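Drilby Tableware, Groriseo site
Sorting and setting cell, tables 1 to 4
Walkthrough checklist with comments
Date: 2025-04-24
Shift: day

General area

1. Floor clear on the operator side of each table
OK. Tape at table 3 is lifting at one corner and needs replacing.

2. Emergency stops reachable from both standing positions
OK at tables 1, 2 and 4. At table 3 the stop is behind the tote rack. Rack to be moved before second shift.

3. Lighting
OK.

People and work positions

4. Staff trained on the current work instruction
Partly. Two people on nights still have the old sheet from December, when plates were sorted by hand. Day shift is complete.

5. Rotation between tending, packing and inspection
Not followed this week. The sheet says to change every two hours. Three people stayed on tending for most of a shift. They said it was easier on the shoulders than hand sorting but hard to stay alert — one asked for a stool. Stool approved, rotation still applies.

6. Lifting
Improved. Full totes now come in on the Jikik cart. Weight limit on the cart label is 58 pounds and the totes checked were under it.

7. Noise
OK. Operators can talk across the table without raising their voices. Some miss having a second person next to them. Passed to the shift lead.

Arm and gripper

8. Fasteners on finger plates, hinge joint and base plate
OK, checked with the arm locked out. Use the hex key from the cell drawer, not a personal one.

9. Fingertip pads
Look at the textured face as well as the rounded tip when a plate is being handled. Log any wear by table number.

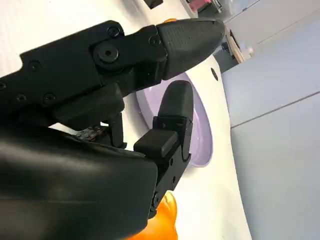
10. Hands out of the reach zone while the arm is powered
Needs work. An operator at table 2 straightened a plate by hand during a pause. A pause is not a stop. Talked through on the spot, and a reminder goes in the shift notes.

11. Jitaru fault log reviewed
Done. 281 cycles since the last reset, 20 stops, most cleared by the operator. Operators want the fault codes in plain words on the screen — request sent.

Open items: 2, 3 (tape only, see item 1), 4, 5, 10
Next walkthrough: same form, night shift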